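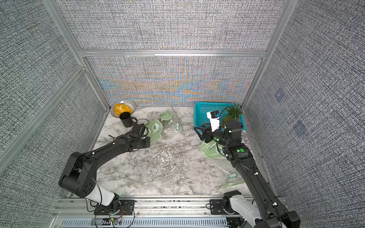
Section 9. Running the Yeoman cell at an open day

A good demonstration begins long before the first visitors come through the door, and most of the calm you will feel on the day comes from what you put on the table. Choose things people know from their own kitchens. A black mug, a round bowl with a piece of fruit in it and a teal basket holding a little potted plant will do far more for a shy visitor than a tray of machined blocks, and the clear printed bags lying between them give the two arms something properly awkward to deal with. We used a similar mix at the Lustville open day in June, and people stayed much longer than we had dared to hope.

Before the doors open

1. Switch on at the main isolator and let both arms go through their start-up check. Please be patient — it takes a few minutes, and pressing the button again only starts it over.
2. Walk round the cell and look at the cables. Any loop lying on the tabletop should have enough slack for the arm to reach the far corners without dragging it.
3. Load the programme called Jolidholm, our gentle one, and set the speed to 3.
4. Run the whole routine once with nobody near the front rail.

NOTE: Thin plastic bags catch the light, and the grip may need a second try. Let the arm have it. Visitors rather enjoy the suspense, and you can use the pause to answer a question or two.

While visitors are watching

5. Keep one person at the stop button at all times, even during a quiet spell.
6. Say out loud what is about to happen before you press Start, so that little ones aren't startled when the arms move.
7. If somebody would like to choose the next object, stop both arms fully before you change anything on the table.

CAUTION: Never reach into the cell to straighten a bag or rescue a mug while the arms are live. Press Stop, wait for the message "Arms held" on the control screen, and only then put your hand in.

8. After 83 runs the programme will ask for a short rest. Say yes to it, and have a cup of tea yourself.

The grip pads are good for over 1,000 picks, so one set should see you through a long afternoon. Changing them is covered in the Sinidside service booklet.

Home | Manuals | Yeoman | Open days | Contact

Search this manual Enter a word or section number Go

Related sections
Packing the cell for travel
Choosing objects for the table
Cleaning the grip pads
What to do after a stop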